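# Brombridge chargeback and account-takeover records

Transaction and login records from the Brombridge online store, prepared for training and testing fraud rules. The release is small on purpose. It covers one merchant and one kind of problem: orders placed from a customer account by somebody other than the customer.

Version 3, Monday, October 1, 2018.

## What is in the release

| File | Rows | Contents |
|---|---|---|
| `orders.csv` | 3277 | One row per order |
| `disputes.csv` | 845 | One row per dispute filed by a card issuer |
| `sessions/` | varies | Login and checkout events, one file per week |
| `labels.csv` | 3277 | Final label for each order |

`order_key` joins all four. Session files use the same key, but an order placed by phone has no session and will not match anything. Keep those rows if you are measuring dispute rates and drop them if you are building login features.

## Where the records come from

Orders were exported from the Avari order system. Disputes came from the payment processor as a monthly statement and were matched to orders by amount, authorization code and the last four digits of the card. The card digits were removed after matching.

Brombridge sells bench equipment and replacement parts by mail. Orders are few and fairly large, and many customers buy once a year or less. A long gap between logins is normal here and should not be treated as a warning sign by itself.
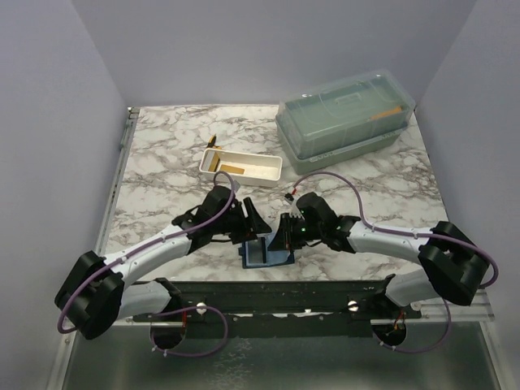
## Labels

Each order has one of four labels:

- `clean`: no dispute, or a dispute withdrawn by the cardholder
- `takeover`: the account holder confirmed they did not place the order
- `stolen_card`: new account, card reported stolen
- `unclear`: disputed, but the review could not settle it

Two reviewers at Kennedy read every disputed order. Where they disagreed, the order went to a third reviewer, and where that didn't help it was marked `unclear`. Undisputed orders were not read by hand. Some of them are probably fraud that was never reported, so treat `clean` as a weak label.

## Fields that need care

`ship_changed` is 1 if the shipping address was edited in the 24 hours before checkout. In version 1 it was also set when a customer fixed a zip code. Version 3 ignores edits to the zip code alone.

`amount_usd` includes freight. Orders over 900 dollars were held for a manual check before shipping, and the result of that check is in `held_result`. Do not use `held_result` as a model input. It was written after the decision you are trying to predict.

`device_age` is the number of days since the device was first seen. It is blank for customers who block cookies. Blank does not mean zero.

## Privacy

Names, street addresses, emails and phone numbers have been removed. IP addresses were replaced with a keyed hash, and the key was destroyed. Dates are shifted by a fixed offset per customer, so intervals within an account are correct but dates can't be compared between accounts.

## Loading

```
pip install pellitau
pellitau load ./release --split default
```

The default split keeps all orders from one account on the same side.

## Known problems

- 27 disputes have no matching order. They are kept with an empty `order_key`.
- Session files from June have a gap of two days after a logging failure.
- Gift card orders use a different checkout page and have fewer events.

## License

Research and internal testing only. Do not try to identify customers or join these files with outside data.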